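Progress Report to the Prultiscombe Fund
Project: Rulel, open software for learning pick-and-place from hand-held demonstrations
Prepared by Nawal Nasr, with Shahzad Lashari
Wednesday, April 2, 2025

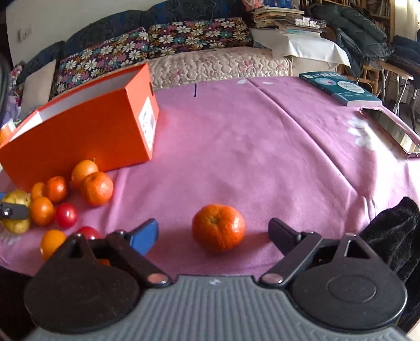 Where we are

Thank you, as always, for your patience with the timing of this report. We had hoped to send it a little earlier, but Shahzad was in the middle of replacing the part of the planner that decides how wide to open the fingers, and it seemed silly to write to you about the old version when the new one was a few days from being usable. It is usable now, and we are both rather pleased with it.

You will remember that the grant covers software only. The aim is a set of tools that takes recordings made with a hand-held gripper in ordinary homes, works out where the gripper was and what it was doing, and trains a controller that a robot arm can run afterwards. We have divided the work into tracking, perception, planning and the bits and pieces that hold them together, and I will go through them in that order. The last of these always takes longer than anyone budgets for, and this period was no different.

Tracking

The tracker is the piece that reconstructs the path of the gripper through the room. At the time of our last report it was losing its place whenever the view came down close to a plain tablecloth, where there is very little texture to hold on to. A single mandarin in the middle of a pink cloth is a lovely simple picking task for a person and a fairly mean one for a tracker. What helps is everything else in view: the quilted throw on the sofa, the daisy cushions, the bookshelf at the back. We now give more weight to those distant, busy areas when the near surface is plain, and we carry the estimate forward with the motion sensor for the short stretches when neither is much use.

On our test set of 72 recordings, all but two now come through with a complete path. Both failures were made in a dim hallway and we have set them aside to look at properly. I would like to be careful not to oversell this, as the test set is small and was all gathered by people who know what the software likes. The next batch will come from households that have had no coaching from us beyond the instruction sheet.

Perception

This is where most of my own time has gone. The model has to find the object to be picked, keep hold of it as the fingers close in, and not be distracted by similar things nearby. We deliberately work on cluttered tables, with one mandarin set apart and a pile of others close by, along with tomatoes and a potato, and whatever else tends to live on a table in a real home, such as a phone or a paperback. The orange shoebox has become something of a favourite of mine because it is so close in colour to the fruit. The earlier model, which leaned heavily on colour, would happily propose a grasp on the corner of the box.

The new model uses shape and the relationship between the fingertips and the object, and it has stopped proposing the box altogether in our offline tests. It still has some trouble telling two mandarins apart when they are touching. It will choose one, change its mind on the way in, and end up between them. Shahzad suggested locking the choice once the gripper is within a set distance, and that has made the behaviour much calmer, though it does mean that a wrong choice stays wrong. We would both like something more graceful and have a couple of ideas to try.

Planning and control

The planner now produces the approach and the finger opening together, where before it worked out one and then the other. In practice the fingers start to close a little sooner and the whole motion looks less hesitant. The change also let us throw out a good deal of old code, which I found more satisfying than I can easily explain in a report!

We have been running the controller in simulation using the Jomdale arm model, and it keeps up with the rate we need with some room to spare. The weak spot is small, round things near the limit of the arm's reach. The planner prefers a tilted approach there, and a tilted approach tends to roll the fruit away. We have added a penalty for tilt and are tuning it by hand for now. I expect we will want to learn it from the demonstrations in time.

Tooling

The recording viewer, which we have been calling Uibo, is now good enough that we use it every day. You can scrub through a recording with the gripper path drawn beside it, mark the moment of grasp and release, and flag anything that should be left out of training. Checking a recording used to take roughly 4 minutes and the time has come down by half. It doesn't sound like a great deal until you have a long afternoon of them ahead of you.

We have also written a small privacy step that runs before anything leaves the contributor's computer. It looks for faces, screens and printed labels and blurs them, and the contributor can review the result and blur anything further by hand. It is slower than I would like on older laptops. Several of the people who have offered to record for us have older laptops, so that has moved up the list.

Spending and staffing

Spending is in line with the plan you approved. We have used less of the computing allowance than expected, mostly because the new perception model is smaller, and we would like your permission to move the difference into labelling. A short request is attached separately. Staffing is unchanged, with the two of us sharing the work much as before.

Until June

Our next report is due in June. By then we intend to have the first uncoached household recordings processed, the touching-fruit problem either fixed or properly understood, and a first public release of Uibo with documentation that somebody other than Shahzad can follow. We also plan to run the controller on a physical arm for the first time, beginning with single pieces of fruit on a clear surface and working up to the cluttered tables.

If you would like to see the viewer before the release, we would be very glad to set up a call and walk you through a few recordings. Please write to either of us and we will find a time.

With warm thanks,
Nawal Nasr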